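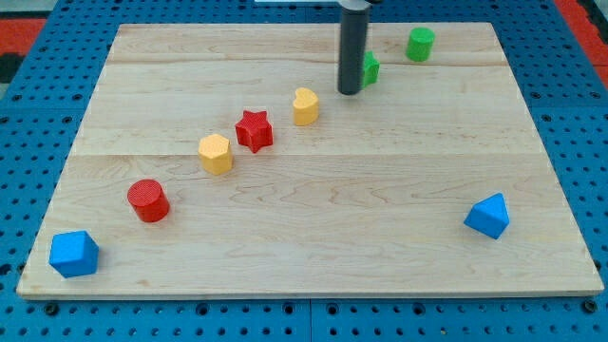 Rerkanent Arm Tool Comparison
Progress report to the Dunmore fund

Last updated: September 2021
Print this page | E-mail this page

Work in this period was on the second part of the grant, the comparison of end tools for the tabletop arm at our Plustthorpe workshop. The first part, mounting and wiring, was closed in the last report.

We are comparing two tools. One is the Plullier two-finger gripper that came with the arm. The other is a plain rod with a rounded end, used for pushing blocks across a wooden board. The block set has cubes, cylinders, stars, hearts, hexagons and triangular pieces in red, yellow, green and blue. Both tools get the same commands, such as "move the red star next to the blue cube."

The plan calls for 1,000 trials with each tool. The rod has completed 456 and the gripper 267. The gripper is behind because its finger pads had to be replaced twice and the supplier was slow with the second set.

Results so far are partial. The rod is simpler to keep running and has needed no repairs. It has trouble with the cylinders, which slide off to one side when the push is not centered. The gripper handles cylinders well but often fails on the star, where the fingers close on two points and the block turns. Neither tool does well when blocks are touching.

The board is made of several planks, and we thought the seams might catch the blocks. We ran a short check across them and saw no difference.

Spending is within budget. We moved a small amount from travel to spare parts to pay for the pads, as agreed by e-mail.

Next steps are to finish the gripper trials, repeat the cylinder trials with 5 slower push speeds, and send the full trial log to Dunmore in December. We still need a decision on whether the second controller should be bought under this grant or the next one.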